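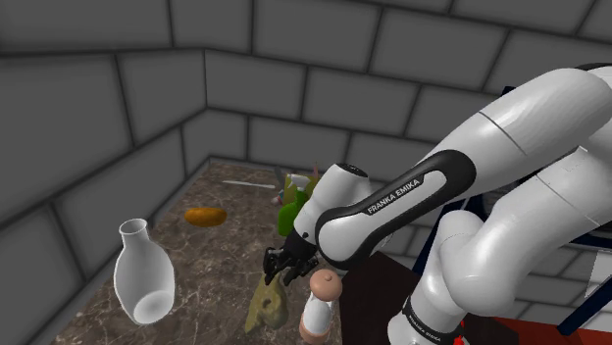
Advent boxes for junior church: anyone done these before?

marzipan_moll
Hello all! We're starting our December planning early (for once!) and I've fallen completely in love with the idea of a matchbox nativity. Each child gets a set of little boxes, and every week in Advent they open one and make the figure to go inside. Shepherds one week, sheep the next, then Mary and Joseph, and the baby on the last one. By Christmas Eve they've got the whole stable to take home.

I tried one at the kitchen table last night and it took me ages, but I enjoyed every minute. My question is glue. I used PVA and the card went wavy. Also, is it too fiddly for the little ones? Our youngest are four and the eldest are ten, all in the same room.

tallow_and_twine
Oh, I love this! We did something close to it at Enthorpe and the children still talk about it. Glue sticks for the paper covering, definitely. Keep the PVA for wool and cotton wool, and put it in jam jar lids with a cheap brush so nobody gets hold of the bottle. If the card still goes wavy, shut it in a hymn book overnight.

For the four-year-olds I'd cut everything out beforehand and let them do the sticking and the faces. Our best Joseph had three eyes and a moustache.

Quang Mai
I'm going to be the awkward one. Lovely idea, but I wouldn't spread it over the whole of Advent. Half of ours miss a week, and then you've got a child in tears on the last morning with no Mary. We do the lot in one go, 2 hours on an afternoon with squash and mince pies, and everybody goes home with a finished set.

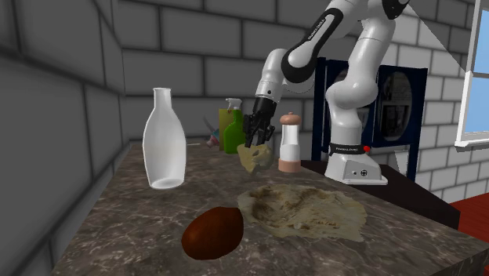
You do lose the waiting, I'll admit that, and the waiting is rather the point of Advent. But I'd still choose a full stable over a lesson in patience when they're that small.

marzipan_moll
That's a really good point and I hadn't thought about absences at all. Could I make up spare packs, do you think? An envelope with that week's pieces in, ready to post through the door?

tallow_and_twine
Yes, spare packs! We made 34 the first year, which was far too many, but they kept perfectly well in the cupboard and we used them up the following Christmas. Put the Bible verse in as well, on a strip of paper. The parents liked having something to read out.

And sorry Quang, I disagree about one big session. We tried it, and by the time we got to the wise men almost 2 tables of children had drifted off to play under the piano. Little and often worked so much better for us.

Quang Mai
Fair enough, maybe ours are just greedy for mince pies. I'd still do the baby and the manger in the first week and hide it away. Then if somebody only comes once, they've made the one that matters.

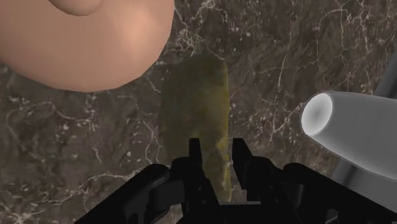
Amber Prins thinks the manger should stay till last whatever happens, and she's written it in capitals on our rota, so I'm passing it on! Her way is to have the empty stable out from the first week and move the figures a bit nearer each time. We used yellow wool for the straw. Real straw gets everywhere and makes one of our boys sneeze.

Quang Mai
Capitals, eh? All right, I'm outvoted on the manger.

marzipan_moll
You're all wonderful, thank you! I'm going with weekly boxes, spare packs in envelopes and yellow wool. Manger last. Does anybody have an easy way of making a camel? Mine looks like a dog with a rucksack.

tallow_and_twine
Fold the card first and cut the camel with its back along the fold, hump and all, then it stands up by itself. Use brown sugar paper if you've got any. I'll look out my template tonight and put it up here.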